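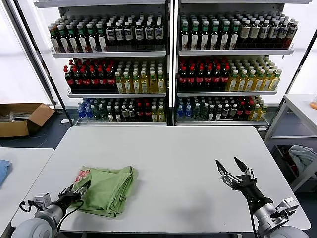 Last edited in October, 3 replies

Can a two-arm setup fold cleaning cloths yet, or should I wait?

I help run a small shop that rents out linens and cleaning cloths. We fold 800 pieces on a busy day, mostly thin cotton in pale colors, some with a printed patch near one corner. I have been reading about arms with two-finger grippers working at a plain white table, and the clips look good, but they are short and usually sped up. Has anyone used one for real work? I don't need it to be fast. I need it to run through the evening without someone standing next to it.

Brophy_linen
We tried one for a month. Flat cloths that start out flat are fine. Getting a single cloth out of a heap is where it loses time, and it will sometimes pick up two. Out of 500 cloths we refolded 300 by hand, mostly for crooked edges. If your customers don't care about edges your number will be better. Light cloth on a light table also gave our cameras trouble, so ask about that before you sign anything.

Tetetus
No. Hire a student.

miduria
Depends what you count as a chore. Stocking bottles on a shelf is easier for a machine than folding, as a bottle keeps its shape and a cloth doesn't. I work on the maintenance side at Dakden and we have arms that move bottles all night, but the towels still get done by people. For your shop I would ask the seller for a trial with your own cloths, dumped out of the bin the way they come from the dryer. Ask for 5 hours with no one touching it — and count the bad folds yourself. Also check what happens when it drops one. Ours stops and waits for a person.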